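Laundry room walk-through, Rorbridge building, December

Items marked OK need no action. Comments are mine unless a name is given.

**Dryers**

- [x] Lint screens clean, no tears. OK
- [x] Vent duct behind dryer 2 clear to the outside wall. OK
- [ ] Rear panel screws on dryer 1. Two missing, replace before next check.
- [x] Nothing stored on top of the machines. OK

**Washers**

- [x] Supply hoses, no bulges or drips at the fittings. OK
- [ ] Door seal on the Hendricks washer. Hair ties and a coin in the fold. Removed. Small items need to go in a mesh bag, and the sign should say so.
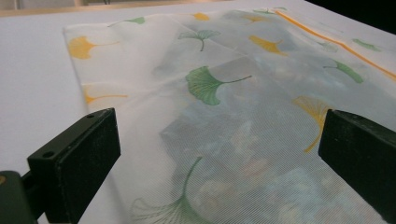 Decha Nuchit wrote on the last sheet that the sign is too high to read from the machines and that coins come out of pockets anyway, so the seal should be wiped out every week no matter what people bag. Agreed. Added to the weekly list.

- [x] Drain pan dry. OK
- [ ] Floor drain cover loose. Trip hazard. Tape is only a stopgap.

**Bags and carts**

- [x] Cart wheels turn freely. OK
- [x] Lending bags: seams sound, zippers close all the way.

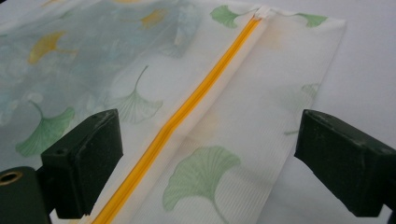 - [ ] Cart weight label worn off. New one should read 50 lb.

**Electrical and exits**

- [x] Outlet by the sink trips and resets with the test button. OK
- [x] Panel door closed, clear space in front. OK
- [ ] Exit light dim at 7 p.m. Battery ordered from Zerkulholm.
- [x] Extinguisher gauge in the green, pin in place. OK

Open items go to the front office. Dryer 1 stays off until the screws are in.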